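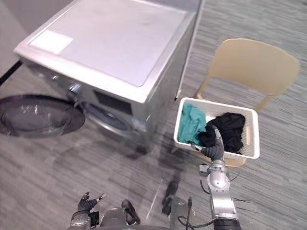 **Figure 3.** Front-loading machine with the door fully open.

### 4.2 Door position between loads

Musty smell is one of the most common complaints made about household washing machines, and it is often blamed on the detergent alone. In our survey, 292 households answered questions on how they wash, at what temperature, and what they do with the machine once the load has been taken out. Of these, 131 said they had noticed a smell from the drum or from clean laundry in the past year. The answers on door position were the most uneven part of the survey. Some people shut the door at once, some leave it resting on the catch, and others open it as far as it will go, as in Figure 3, where the round glass door is swung right out to the left and the drum opening is clear. We treated these as separate habits, as a door resting on its catch lets very little air past the seal.

Households that left the door wide open reported smell less often than those that shut it. The difference was still present when we looked only at homes washing mostly at 30 or 40 degrees, but it was smaller. We did not find a clear difference between a shut door and one left on the catch. Several respondents in the second group described the door as "open" in the free-text box and then ticked the catch option lower down, so a few answers may have been placed in the wrong group in the earlier postal round, which had no such option.

Reasons for shutting the door were mostly practical. Machines in narrow kitchens block the way to a back door or a cupboard when left open. Homes with small children or cats tended to keep the door shut at all times, and we would not suggest that they change this. In the Ranach flats, where the machine stands in a hall cupboard, the cupboard door cannot be closed over an open machine, and most tenants there chose to close both.

### 4.3 Detergent and the drawer

The type of detergent mattered less than we had expected. Powder users reported slightly fewer smells than liquid users, but powder users also washed hotter, and the sample is too small to separate the two. Fabric softener was used in most homes that reported a smell and in most homes that did not.

The drawer was rarely cleaned. Many respondents did not know that it could be taken out. In the six homes we visited after the survey, four had a dark film on the underside of the drawer housing, and the people living there had put the smell down to the drum. This agrees with the Weerasinghe study of shared laundries, in which swabs from the drawer gave higher mould counts than swabs from the door seal. Our visits were made in June, when windows were open for much of the day, and the rooms may have been drier than they are in winter. Humidity readings for each visit are given in the appendix.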